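Small Things on a Flat Surface: Storage for a Shared Dressing Table
Student project report, Domestic Design unit, Pulinstead

Background

Our group looked at how small personal items build up on a dressing table and whether a simple layout can keep them in order without adding much furniture. The brief allowed us to pick any piece of furniture used daily. We chose a dressing table because most storage advice is written for wardrobes and kitchens, and very little of it deals with things shorter than a finger.

We set three limits. Nothing could be screwed or glued to the table. The total spend on trays and dividers had to stay under 70 dollars. The layout had to make sense to a person who had not been told the rules.

Choosing the table

We considered a plain desk with a separate mirror, a chest of drawers, and a proper dressing table. The desk was ruled out early as it had no fixed back edge and items were pushed off it. The chest of drawers was too high to sit at. We settled on the dressing table and gave the layout the working name Viresstead, after the street where two of us were living at the start of the unit. 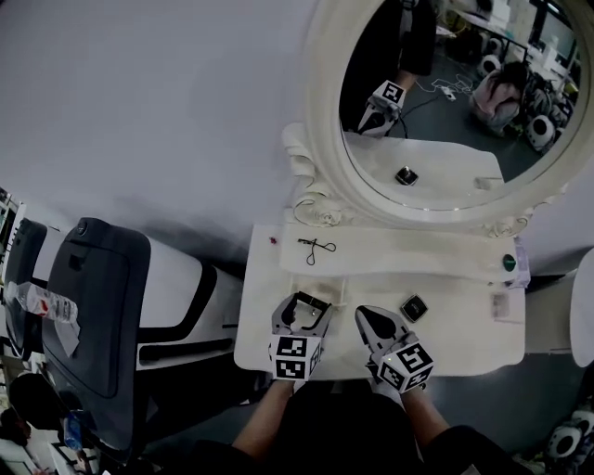
A table of this type gives two working levels, and we treated them as separate zones from the first drawing. The front zone is for whatever is in use. The back zone is for things that stay out all day. The raised ledge under the oval mirror works well as the back zone for flat or light items, but long flexible things are a problem there. The black wired earphones take up a good length of it in a loose loop, with the cable crossing over itself, while the round green item at the right end needs hardly any room. We decided from this that cables should have their own small dish and should not share the ledge with anything else.

Sorting method

Our first plan was to sort by use: hair, face, jewellery, other. This failed on paper before it got to the table, because "other" became the biggest group. The second plan was to sort by shape and by how easily an item is lost. That gave us these groups:

Flat items that can be stacked
Items that stand up unaided
Items that roll
Clear items
Cables

Clear items were added late. A small transparent piece on a white surface is hard to find, even in good light, and colour did more to help than labels. We lined one tray with dark grey felt and put all the clear containers and lids in it.

Dividers

We compared two types of divider. The first was the Fang, a comb-shaped strip that slots together at right angles. The second was a set of open trays we folded from card to a pattern from the Prurnberg workbook, each 10 centimetres wide. The Fang strips were tidier but left narrow gaps where small caps could drop and had to be fished out. The card trays marked easily but could be lifted and tipped out, and we preferred them for that.

Upright items

Bottles were looked at separately. Anything that stands on its own can be knocked by a sleeve when a person reaches toward the mirror, and tall narrow shapes are the worst for it.

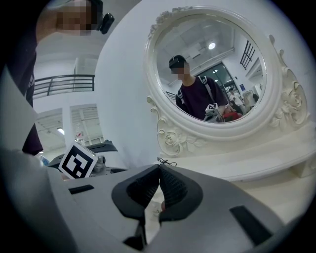 Our rule for bottles was to keep them at the side, out of the line of reach between the chair and the mirror. We wrote it first for perfume and nail polish and later widened it to anything with a narrow base. The small clear bottle with the bluish tint comes under two of our groups, as it is upright and also see-through. After some discussion we gave the upright rule priority, on the grounds that a spill is worse than a short search. Clear bottles therefore go at the side with the other bottles, and only the clear containers and lids go in the felt tray.

Problems

The card trays were too deep in the first version and hid anything lower than the rim. We cut them down and lost one tray doing it. The felt also picked up powder and was harder to clean than we had allowed for. A wipeable dark liner would be better — we did not find one in the right size within the budget.

We also had trouble with the rule for the front zone. It is meant to be cleared at the end of each use, but the layout does nothing to make this happen. A shallow catch-all tray was suggested. We left it out as it would have brought back the "other" group under a new name.

Further work

The layout should be tried on a table with no ledge, where the two zones would have to be marked in some other way. We would also like to fold the trays from thicker card, with a lower front edge so that flat items can be slid out. The tray patterns and the sorting chart are stored with the unit folder under project number 2045.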